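**Replacing plastic bits on an old fridge, worth it?**

**hornbridge_hal**
Hello all, long post, sorry in advance! My mother-in-law left us her kitchen fridge, which has been humming along since before my oldest was born, and over the years the shelf supports and door pieces have gone yellow or cracked one after another. The dealer in Hornbridge wants 300 dollars for a full set of inside parts. My wife says that's silly money for a fridge this age. I say a new one the same size is a lot more than that, and this one still keeps the milk colder than my sister's fancy one does.

I spent most of July on this, between the garden and the grandkids, and I've been keeping all the white plastic parts together in a box in the pantry.
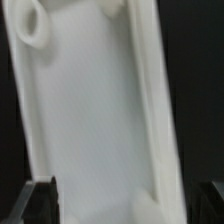 So my question is whether anyone has bought secondhand parts and been happy with them, or whether I should just pay up and stop fussing.

**SunitaSinghal**
Pay up, Hal, if the compressor is healthy! I went the secondhand route with my Nitard and the shelf clips snapped within a month. Old plastic gets brittle in the cold, and you can't tell by looking at it. I ended up buying everything twice.

**xaba909**
Have to disagree with Sunita, kindly. I've used salvage parts for years with no trouble. Soak them overnight in warm water before you fit them, and go gently with the corners.

**SunitaSinghal**
Warm water won't fix a hairline crack, my dear. But I'm glad yours held, and maybe I just had a bad seller.

**xaba909**
Could be! Mine came from a man who strips them himself and wraps every piece in newspaper, bless him.

**hornbridge_hal**
Thank you both, this is just the kind of squabble I was hoping for. I think I'll buy the door shelves new and try salvage for the rest. Xaba, would you send me your fellow's number?

**xaba909**
Sent. Call after supper, he's out in the shed until then.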